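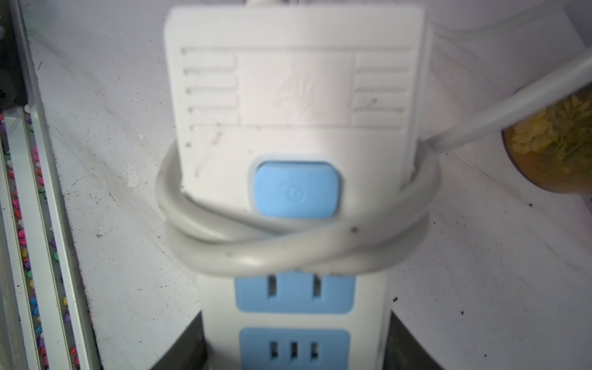

White power strip, standing on end.

Povcombe Household Plug Log - README

Version 2, April 14, 2018. Replaces the one from February, please delete that if you still have it, the units column was wrong.

What it is
Power use readings from 131 homes in and near Povcombe. One plug-in meter per home, moved between appliances by whoever lives there. Fridges, kettles, TVs, washers, a couple of fish tanks. No solar, no car chargers.

Files
readings.csv - the main one. Big, Excel gets slow.
homes.csv - one row per home. Size, heating type, number of people.
appliances.csv - what was plugged in and when. Typed up from paper sheets.
notes.txt - odds and ends, worth a look before you email me

Columns in readings.csv
home_id - matches homes.csv
time - local time, NOT UTC. Clock change is not corrected
watts - 10 second average
appliance - code, see appliances.csv
flag - blank is fine, E is edited by hand, M is missing

Known problems
Anything under 2 watts is junk, the meters can't read that low. Treat as zero.
Standby numbers for TVs are therfore not much use.
About 100 rows have an appliance code that isn't in appliances.csv. Could not read the handwriting.
Anything over 2,000 watts is mostly kettles and heaters, so looks spiky, leave it in.
Where a power strip was on the meter the reading is for everything on the strip together. Code is STRIP. Don't try to split it, Silvana spent a week on that and got nowhere.
Pisstead homes started later than the rest - short series.

Privacy
Names and streets taken out. Home size is rounded. Don't try to match homes to adresses.

Use
Free for teaching and research. Not for selling. Say where you got it - "Povcombe Household Plug Log, Mavromatis and Andrade" will do.

Who
Achilleas Mavromatis - meters, readings, this file
Silvana Andrade - paper sheets, appliance codes, cleaning

To do
Fix the clock change
Add the Lamrani meter calibration sheet
Same column names as the Mevero set, so the two can be joined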